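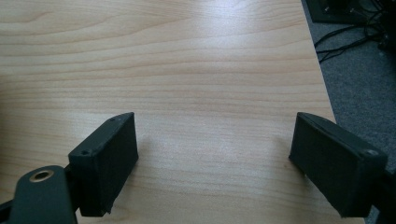 Last edited in May, 4:50 pm

Went to the Stokus open day this afternoon. They had the hand-held gripper out on a table and let visitors try it.

Seventeen of us in the group, so the wait was short. Sterotel ran the same kind of day last year with more talking and less to touch.

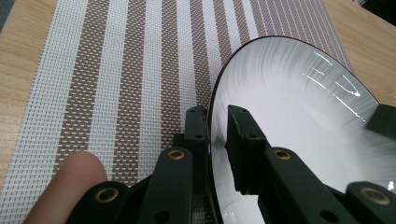

You squeeze, the two fingers close, and the software side keeps a record of the motion. The Stokus people said they had 822 recordings before today and wanted around 50 more.

Table setting was the task.

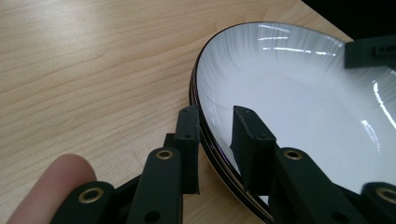 Dishes are harder than boxes. My first tries at Mistalska were all boxes, and any grip worked. With this one you put one finger inside the rim and one outside, and keep the pads parallel. I was slow at it. 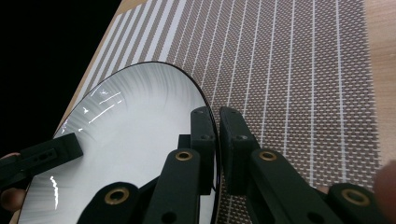 Five turns each, then you hand it over. My wrist was tired by the fourth.

Onishi has a demo in the same building next month. I signed up for the morning slot.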